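# Call for session musicians: Vernosus, second album

Vernosus is recording its second album at Skestholm and needs players for the parts listed. The first record was made by one person on a four-track and a laptop. The new one is arranged for a small ensemble, with all backing tracks played live in the room.

Rhythm guitar and scratch vocals for the whole album were finished in March under the working title *Plasomano*. Players will record against these. Stems, chord charts and a tempo map are sent out on acceptance.

## Parts open

| Part | Places | Notes |
|---|---|---|
| Viola | 2 | Close harmony, mostly long notes |
| Double bass | 1 | Bowed and plucked; own instrument |
| Drums | 1 | Brushes and light sticks; house kit supplied |
| Backing voice | 2 | Alto range preferred |

The album has 12 songs. The violas are on 8 of them; bass and drums are on all. The voices are used mainly on "Shim", which has a long unaccompanied section and will be recorded first.

## What we ask for

- Able to play to a click, and to leave it when asked
- Reads chord charts. Staff notation is needed for viola only
- Comfortable at low volume. Most takes are made with open microphones in one room, and spill is kept
- Own headphones, closed back, with a full-size jack or adaptor

Previous studio work is useful but not required. Players under 18 cannot be taken on for this project.

## Terms

Sessions are paid at a flat day rate, stated in the offer letter, with travel refunded against receipts. A day counts as one session, including set-up and line check. Players are credited by name on the sleeve and in the digital notes. Songwriting shares are not offered, except where a part is written jointly and agreed in writing before mixing.

Lunch is provided. The live room has a wooden floor and outdoor shoes are left at the door, so bring thick socks. Parking is limited to one vehicle per player. The load-in is level, through the double doors on the yard side.

## How to apply

Send one audio file of no more than 20 MB, recorded on the instrument you would bring. A plain phone recording is acceptable. Please do not add reverb or pitch correction. Include your part, where you would be travelling from, and any dates you cannot do.

Applications close on 15th July. Late files will be kept for the live dates but not considered for the album. Use the form on the Vernosus contact page and put the part you are applying for in the subject line.
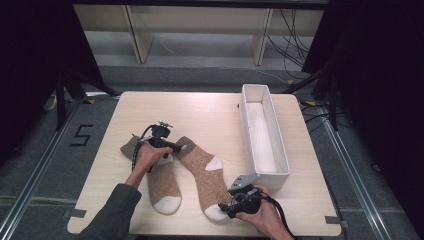

Shortlisted players will be sent the chart for "Shim" and asked for a single unedited take. Violas should record both lines.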